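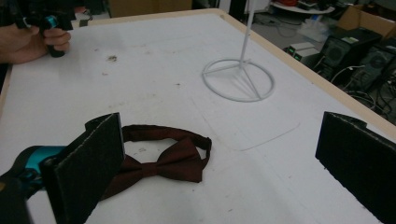
A pre-tied bow tie in dark maroon, with its neck strap looped behind the bow.

Pre-tied bow tie

A pre-tied bow tie (also ready-tied bow, or banded bow) is a bow tie whose bow is already formed and sewn or stitched in shape before sale, and fixed to a strap that goes round the neck. The wearer fastens the strap and that's it. No knot to learn. Contrast with the self-tie bow tie, one long shaped strip tied fresh each time, and the clip-on, which has no strap at all and grips the collar points.

Common for school concerts, weddings, waiters, choirs, children. Frowned on by some dress guides for black tie, though at a few steps' distance most people can't tell.

Parts

Bow. Two wings, left and right, usually made from a folded length of cloth pinched in the middle. Wings may be square-ended, pointed or rounded depending on how the fold is pressed.

Knot, or center band. A short piece wrapped over the pinch and sewn at the back. On cheap ties it is glued, and comes away first.

Strap. Same cloth as the bow or a plain narrow tape. Runs under the collar. Sits flat when new, takes on a curve after some wear and will lie in a loop by itself when put down.

Fastening. Hook and eye, or hook and bar, mostly. Some have a slider for length. Elastic straps are used on children's sizes and skip the slider. Placement varies, some makers put the hook right behind one wing so it can't be seen, others at the nape.

Materials

Satin weaves are the most usual, in silk or polyester. Also velvet, grosgrain, cotton, wool for winter. Dark reds and maroons sell well outside of black tie, where black is the rule. Satin shows every crease and water spot, and folds catch the light differently so a maroon tie can read as brown in a dim room. See Care.

Sizing

One size with slider covers most adult necks. Fixed-length straps are sold by collar size, in centimeters or inches; a 43 cm collar is at the large end of the ordinary range and a 36 cm one toward the small end. Strap should take one finger beneath it when fastened. Any looser and the bow tips forward, a fault seen in nearly every school band photo.

Storage

The main problem is crushing. Wings flattened in a drawer keep the flat shape, and unlike a self-tie they can't be undone and pressed properly. Several methods are in use.

Boxed. The original box, if kept. Takes up room.

Rolled. Strap coiled and tucked behind the bow, bow face up. OK for travel.

Hung. The strap is left fastened and the loop put over a hook or arm so that the bow hangs free. Single hooks do for one or two ties. Larger collections go on a carousel stand, see next section.
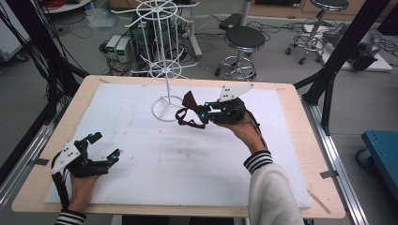

Hanging takes very little time once the loop is closed. Hold the strap near the bow and not the bow itself, open the loop a little with the other hand, drop it over the arm. Ties with a hook fastening should be checked first as a half-caught hook lets go under the weight and the tie ends up on the floor.

Carousel stands

A carousel or spoked stand has a central pole with one or more wheels of thin arms. Sold for scarves, belts, jewelry and small laundry as well as ties, there's no real difference between them apart from the name on the box. Wire ones painted white are common. A round base gives a small footprint, but is easily tipped if all the ties go on one side, so load opposite arms in turn. Two-wheel stands hold more but the upper ties hang down in front of the lower wheel, and long neckties are best kept to the top with bows below.

The Olton hire shop in Istodcombe is known localy for its stands, on which 300 bow ties are kept sorted by color, reds nearest the door. The stock rises to 500 in May ahead of the wedding season. Its own label, Snorradóttir, makes only banded bows, strap and bow cut from the same cloth.

Care

Spot clean with a damp cloth. No machine washing, the stiffening inside the bow goes lumpy. Steam from a distance, then shape the wings with the fingers and leave hanging untill cool. Never iron the bow. The strap can be ironed on low, wrong side up. Check the center band for loose stitches, two or three in matching thread will hold it.

Before putting ties away, wipe the table or lay a clean cloth, satin picks up specks and chalky marks quickly.

Other names

"Banded" in shop listings. "Ready-made" on older boxes. "Jerkoseck bow" is found on some secondhand labels, a trade name for an elastic-strap version, no longer made.

See also

Clip-on tie
Cummerbund
Self-tie bow tie
Tie rack

Page last changed 7th December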